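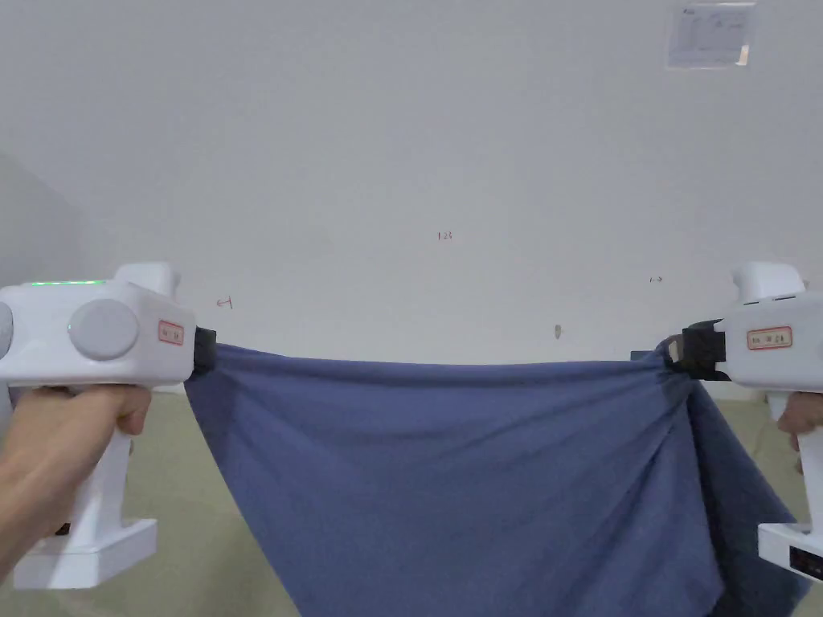 Wetberg hand grippers, built at home
7 Jul 2018

I've wanted a pair of these since May, and I love them! The Wetberg kit is 184 parts for two grippers, and Tarek Benmoussa and I had both working in 19 hours at the Zidex workshop. The plastic fits beautifully, the hinges are smooth, and only the manual let us down (step 24 is printed twice).
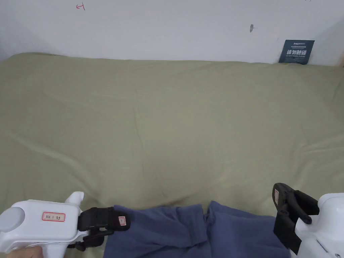 Both grippers and the blue cloth, on the bed.

Cloth is my favorite test because it's so floppy. The trigger has a lovely light pull, so you can ease the jaws shut.

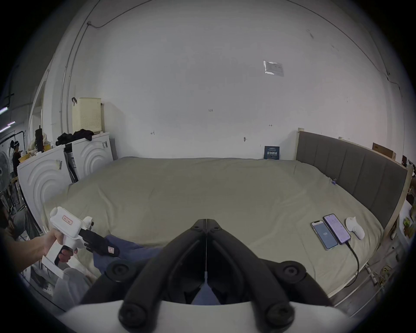
Can I build it without soldering?
Every cable in my kit came with a plug on it, so a hex key and a small screwdriver were enough. 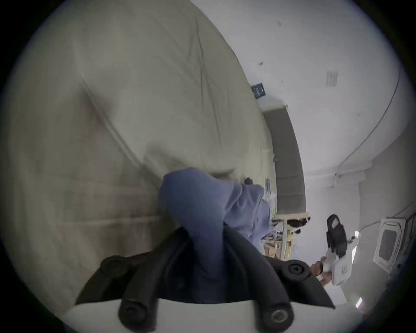

Adjusting the jaws is the part I enjoyed most. Go slowly and test on something soft, like the blue cloth bunched up between the black fingers. Those round caps on the fingers take a hex key, so keep one handy. I'm already planning a stand for mine!

Sena Bonsu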